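Brekero Search and Recovery Support
Interim progress report to the Vedudik Fund
16 March period
Reference: volunteer search capacity, upland and reservoir areas

Purpose of this report

The report covers the first half of the grant period and sets out progress against the agreed outcomes, spending to date and the changes for which we seek the Fund's approval. It was approved for release on March 16, 2020. 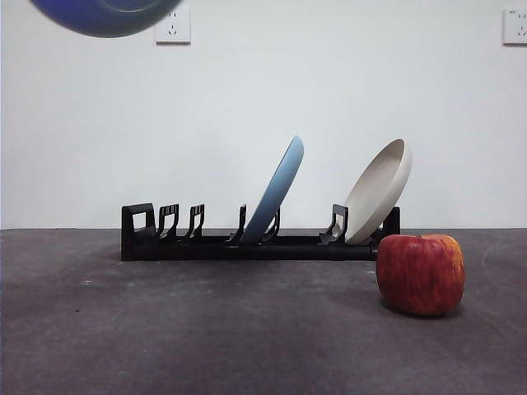 Reading time: 3 minutes

Background

The grant was made to improve the way missing person searches are supported in the Yimyam valley once the first police response has ended. Families had told us that this later stage was the hardest to follow. Searches were paused for weather or for lack of trained people, and relatives often learned of a decision only after it had been carried out. The Fund agreed to support training, a shared search record and a family contact service.

Training

We planned to train 30 searchers by the end of the grant. To date 13 have completed the full course, which covers map work, safe movement on steep ground, the handling of possible evidence and conduct at a scene. The remaining places have been offered and the next course will begin in May, subject to the availability of the hill centre.

The winter module was shortened owing to high winds on the upper road. The part dealing with snow cover was taught indoors and will be repeated outside next season. We do not regard those affected as fully qualified for winter work, and they will not be sent out in such conditions until the module has been finished.

Shared search record

The shared record, supplied by Dutell, is now in use at both of our bases. It shows which ground has been searched, on what date, by which team and in what conditions. Areas covered under snow or in poor light are marked for a second visit. Before this, such notes were kept on paper and did not always reach the next team.

Entry of older searches has taken longer than expected. Grid references had been written in several different styles and each had to be checked by hand. This work is still going on – we expect it to be finished within the grant period, but it has drawn staff time away from other tasks. 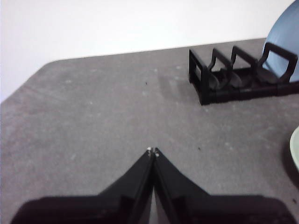

Access for partner agencies has been agreed in principle. A written agreement on the sharing of personal details is with our legal adviser, and no outside access will be given until it has been signed.

Family contact service

The service opened on time. Each family is given one named contact, a weekly call while a search is active, and written notice when a search is paused or resumed. Contacts do not comment on police enquiries or on the likely outcome of a case. Relatives who gave their views asked for clearer wording on why a search had been paused, and the standard letter has been rewritten.

Two matters remain open. Cover for the contact line at night is thin, and we have not yet found a suitable provider of bereavement support within reach of the upper valley.

Spending

Spending on equipment is in line with the budget. Training costs are lower than planned because of the shortened module, while staff costs for the search record are higher. Over 100 hours were spent on the older files alone. We ask the Fund to approve a transfer from the training line to the staffing line, with no change to the total award.

Next steps

In the coming period we will run the second course, complete the older entries and seek a partner for bereavement support. A full set of accounts will be sent with the final report.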